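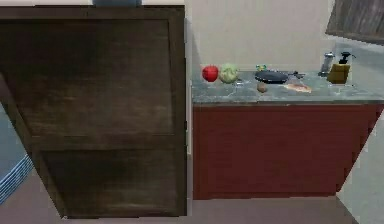

The kitchen counter in my test world, big brown panel and all.

I've been trying out two virtual grippers on the same simulated arm for most of February, and enough people have asked how I set it up that I'm writing the whole thing out. You don't need a fancy computer for any of this. Mine is an old desktop that sounds like a hairdryer, and it copes (mostly!) as long as I keep the camera pictures small.

The two grippers are a plain two-finger one, which I call the pinch, and a three-finger one that Homa Hosseinzadeh drew up for me over a weekend. The idea is to give both of them exactly the same jobs in exactly the same room and see which one drops less.

Step 1. Pick your objects before you pick anything else
I spent ages fiddling with finger pads when I should have been thinking about what they'd have to hold. Go for a mix. The apple is your easy one, nice and round, and either gripper ought to manage it. The bread is my favourite because it lies flat on the worktop and there's so little edge to get hold of. The frying pan is the mean one! Grab it by the handle and all the weight is out at the far end, so start with a low lift and a slow arm.

Write down where each object starts and save that as a file. If things are in a different spot every time you'll never know whether you changed the gripper or just got lucky.

Step 2. Set your runs
I do 20 tries per object per gripper. Parviz Ranjbar told me five was plenty, so I tried five, and the pinch came out miles ahead on the apple one evening and miles behind the next morning. Go for 20, put the kettle on.

Keep the closing speed the same for both, and the closing force too if your fingers allow it. Reset the whole world between tries, not only the object. I skipped that at first and ended up with bread in places bread shouldn't be.

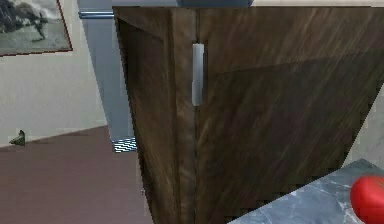

Doors are a completely different test from picking things up, and I'd leave them until your counter runs are working. You're asking the gripper to hold on while the arm swings through a curve, so a grip that's fine for lifting can slide right off. Start with an upright bar handle like the silver one on the dark cabinet, as the fingers can close on it from either side and there's some length to play with if your aim is a bit high or low. Turn the wrist so the fingers close sideways, creep in slowly, and only pull once both sides report contact. My first attempts all pulled too early. Homa's three-finger design needs more room here, so back the hand off a touch before you close it, or the third finger knocks the door and the controller sulks.

Once you can hold the handle, pull in little steps and let the controller work out the curve as it goes. I used soft settings for the wrist (low stiffness, plenty of damping) and that got rid of most of the juddering.

Step 3. Choose your camera views
I'd have at least one view down by the work and one looking at another part of the room. Small things get awfully smudgy at low quality, so check that you can tell your objects apart in the saved pictures before you leave a long run going. I once let 3,000 steps go by with a view that was no use to me at all. 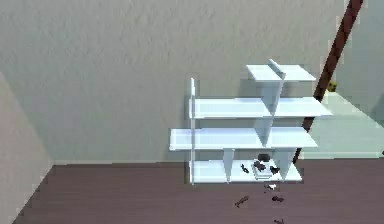

Rellham, Sunday

Right, I've had a go at the low shelf since writing the rest, so let me add that bit. Dark little things on a dark floor are horrible for a camera to pick out, and the ones inside the bottom shelf have a divider on either side, so a wide hand has very little room for error. Try the narrow gripper first, come in level from the front, and keep your elbow (the arm's, I mean) well clear of the boards above.

I gave up on the three-finger hand in there after 17 tries. It's lovely on round things and I'd still choose it for the apple, but for the shelf I'm sticking with the pinch. Farzana Dhanial has asked for my settings file, and I'll tidy it up and share it with anyone else who wants it. Next job is longer finger pads.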